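The Small Bedroom: Blankets, Clothes and One Long Afternoon

Home > Galleries > Household > The Small Bedroom

Posted 3 Jan 2021 by Benvinda Antunes

Galleries in this series: The Hall Closet | The Kitchen Drawers | The Small Bedroom | The Back Porch

The small bedroom at the Grudton house has been the place where laundry waits since November. Clean things went in and got put on top of other clean things, and by New Year's there was no good way to find a particular shirt without moving everything else. This gallery covers the day we folded it all and decided what goes where.

The house is the old one on Irnau Street, number 1218. Readers who followed the kitchen gallery will remember that storage is short. The bedroom has one dresser and one shallow closet, and the closet loses its bottom third to a boxed-in pipe. Whatever doesn't fit in those two places has to go under the bed or leave the house.

We started with the blankets. They take up the most space, and once they are folded the rest of the pile looks a lot more manageable.

1. The Greek key blanket

Black and cream, with a big meander pattern. It came from my aunt, who bought it at the Masilela store when she moved and then decided it was too warm.

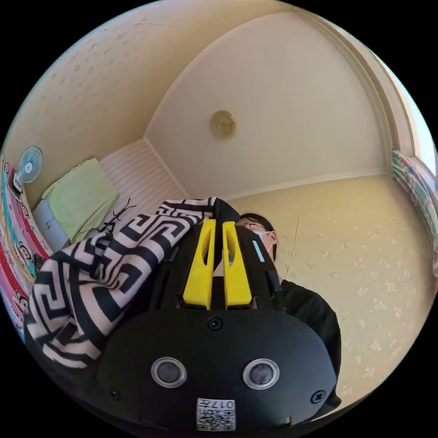
A large blanket is easier to fold if you get it up off the bed first and let the folds drop out. After that it goes in half lengthwise, in half again, and then in thirds from the short end. I used to fold blankets square, but a square blanket won't go on the closet shelf without hanging over the front. Long and narrow works better on a shallow shelf.

With this pattern you can use the design as a guide. The key runs in straight lines, so if the lines match at the edges, the fold is even. Plain blankets give you nothing to go by and always come out a little crooked.

The room still has the cream ceiling and the pale yellow wallpaper with the small speckled print. A few people asked in the comments on the closet gallery if we were going to strip it. We aren't, at least not this year. The brass-colored ceiling light is staying too.

2. Sorting before folding

Once the blankets were dealt with, we sorted the clothes. I tried to skip this step last year and fold things as I picked them up, and I ended up with six short stacks that all had to be taken apart again.

We made one pile to wear, one to store and one to give away. Socks went in a bag by themselves and I did those in the evening in front of the TV. Anything with a missing button went on the doorknob side of the dresser, where the sewing tin is. The give-away pile was the slowest to grow. It picked up after lunch, when everybody was tired and less sentimental.

3. Dark things and printed things

I keep plain dark clothes apart from the printed ones, mainly so I can find them. A black item with lettering on it gets folded with the lettering showing. Bright patterned cloth goes next to the dark stack, where it is easy to spot and doesn't get pulled out by mistake.

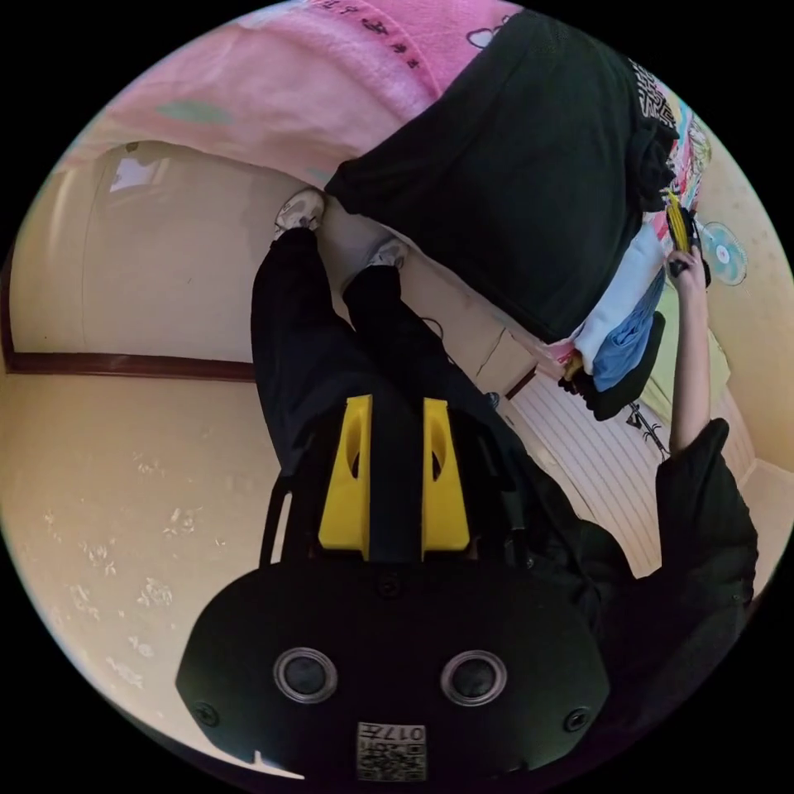
Big black garments collect lint from everything they touch, so they get a shake before they are folded and a roller afterward if they need it. The sleeves go in first, then the sides, then up from the bottom. For heavy fabric I stop at two folds. A third makes a lump, and the stack starts to lean.

We used a Mukeo storage bag for the out-of-season things, the flat kind that slides under the bed. It holds less than the package suggests, but the zipper is good and it doesn't smell of plastic. I would buy a second one — the first is already full.

4. Where it all ended up

Blankets on the closet shelf, long side in. Everyday clothes in the top 2 dresser drawers. Printed shirts in the third drawer, standing on edge so the fronts can be seen. Sheets stayed in the hall closet, where they have always been.

The give-away bags are in the trunk of the car and will go out with the next trip into town. I still have to find a place for the spare pillows, which are on the chair for now.

Next gallery: The Back Porch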